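Nuestra visita a la casa de partos (y por qué salí de allí con hambre)

Llevaba semanas aplazándolo. Con la primera lo tuve todo visto y comparado antes de que se me notara la barriga, y con este segundo embarazo ya iba por la semana 26 y ni siquiera había llamado para pedir hora. Así que cuando mi amiga Areeba me mandó el enlace de la jornada de puertas abiertas de la casa de partos Rizvi, me apunté desde el sofá, con un calcetín puesto y el otro no, antes de que me diera tiempo a buscar otra excusa.

Fuimos los dos, Roel y yo, y dejamos a la niña con mi suegra. Por lo de este año entrábamos en grupos de 6 parejas, con mascarilla y bien separados, y la verdad es que lo agradecí, porque la visita al hospital de la otra vez fue una especie de procesión por los pasillos en la que no oí ni la mitad. Nos recibió Shagufta Chaudhry, una de las matronas, que nos sentó en la sala de la planta baja y empezó preguntándonos qué habíamos desayunado. Me cayó bien en el acto.

La casa tiene 2 habitaciones de parto, las dos con bañera. La que da al patio es más pequeña y más oscura, y fue la que más me gustó, aunque Roel prefería la otra (tiene un sillón enorme y creo que ya se veía durmiendo en él). Hay una cuerda de tela colgada del techo para agarrarse, una pelota, un taburete de partos y una cama normal, con su colcha de flores como la de casa de mi abuela. Lo que no hay es epidural, y Shagufta lo dijo de entrada, sin rodeos: quien la quiera, o quien cambie de idea a mitad de camino, se va al hospital, que está a diez minutos en coche, y allí la acompaña la misma matrona hasta que la reciben.

Nos contó también que en la casa habían nacido 3,264 niños desde que abrió, y que en el último año fueron 305. Alguien del grupo preguntó cuántos traslados habían tenido, y nos explicó con mucha paciencia que son bastante más frecuentes en las primerizas y que casi siempre son por cansancio, sin ninguna prisa y sin sirenas. A mí, que la primera vez terminé con un parto de más de veinte horas y un gotero en cada brazo (exagero, era uno), me tranquilizó mucho oírlo contado así, con esa normalidad.

Después subimos a ver la cocina, que es de uso común. Puedes llevar tu comida, y por lo visto hay familias que hacen caldo mientras esperan! Olía a tostadas y yo ya no escuché nada más durante un buen rato. Roel sí, menos mal, y apuntó lo importante: se puede ir a casa a las seis horas si todo está bien, la matrona pasa a verte al día siguiente y al tercero, y los hermanos mayores pueden entrar a conocer al bebé en cuanto tú quieras. Esto último me hizo llorar un poquito detrás de la mascarilla. Hormonas, supongo, o que me imaginé a la mía con su mochila de conejo entrando por aquella puerta.
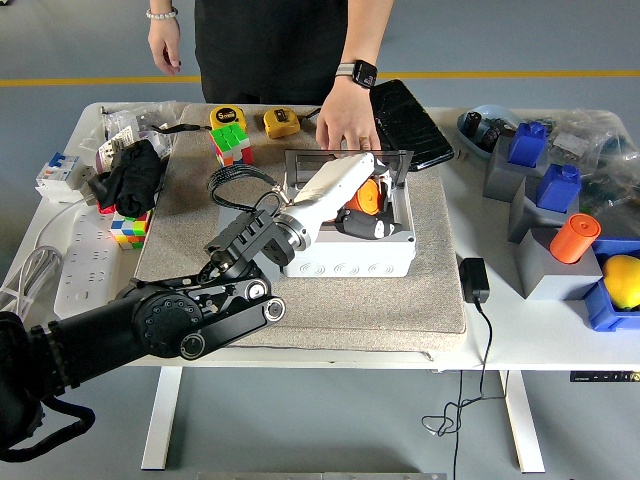 Chandrasekhar Devadiga comentó que ellos hicieron esa misma visita con su segundo y que lo único que echaron en falta fue preguntar por el aparcamiento de madrugada, porque la calle se llena y acabaron dando dos vueltas a la manzana entre contracciones. Apuntado queda, y muchas gracias, que yo de eso no me había acordado para nada.

Todavía no hemos decidido. Tengo cita con mi matrona en noviembre y quiero llevarle la lista de preguntas, que de momento va así: qué pasa si me paso de la semana 41, si cuenta en contra lo largo que fue el primero, y quién recoge a la niña si esto empieza a las tres de la mañana. Si alguna ha parido allí, contadme, por favor, sobre todo qué tal la bañera de la habitación del patio.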